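The tray came from Skundix, and according to the box it would change the way I thought about small parts. I had never thought about small parts. I had a coffee can.

My sister bought it after my father's garage was sold and the coffee can came to live with me. She wanted his hardware sorted by July, when she planned to drive up and take her half. I asked what half of a coffee can looked like. She said that was exactly why she had bought the tray.

So I poured the can out. It made the sound I remembered from every Saturday of my childhood, and then it was a heap, and I was a man of fifty-four looking at a heap.

The instructions, which ran to 29 pages for an object with no moving parts, recommended that I "begin with intention." I began with bolts. A bolt is hard to argue with. I put one in a compartment and it lay there crooked, taking up room meant for ten of its friends, and I could already see how the evening would go.

My father believed in the can. He also believed that the man at Brustetti Hardware had once cheated him on a box of hex nuts, and that a drawer with labels was the sign of a person who never built anything. He would reach in without looking and come up with the right nut. My sister tells this story as if it were magic. I was there for most of it, and I remember him reaching in four or five times, swearing, then using whatever he had in his hand. The porch swing came down twice.
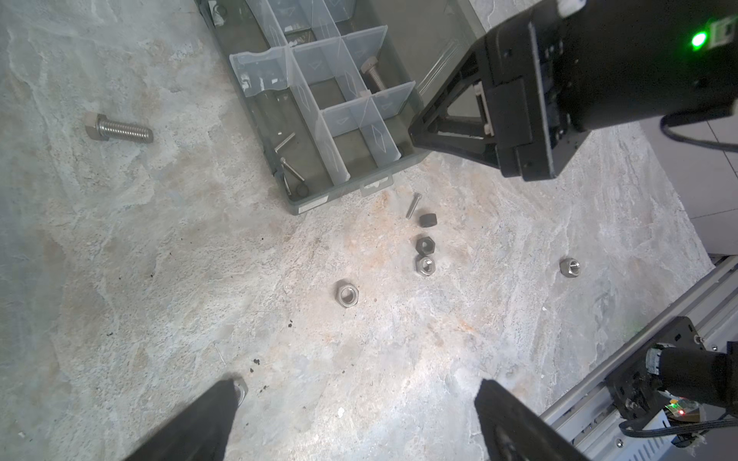

Still, by nine o'clock I had developed opinions. Pins should live with pins. A rubber ring could live with them too, for now, in the spirit of compromise. Black nuts and silver nuts were another matter, and I went back and forth on it, threading one onto a bolt to see if it fit and then forgetting which pile it had come from.

I called my sister.

"Do I sort by size or by color?"

"By what they're for," she said.

"I don't know what they're for."

"Then what did you do out there with him all those years?"

I held the flashlight, mostly. I told her so. She was quiet long enough that I checked the phone.

"He said you were good at it," she said.

I doubt that. He never said so to me, and she has always been generous with quotations from people who can't be reached. But I turned a big nut over a few times and tried to place it. The Luo mower, maybe, the one he rebuilt and then never trusted on a hill. Or the swing. It could have been off anything.

The box promised a tidy workshop in 2 easy steps. I never found the second one. Around midnight I put the lid of the coffee can where I could reach it and swept in everything I couldn't name, which was most of it. The pins I left in the tray. They looked settled.

In the morning I texted her that I had made a start, and she wrote back asking which half was hers.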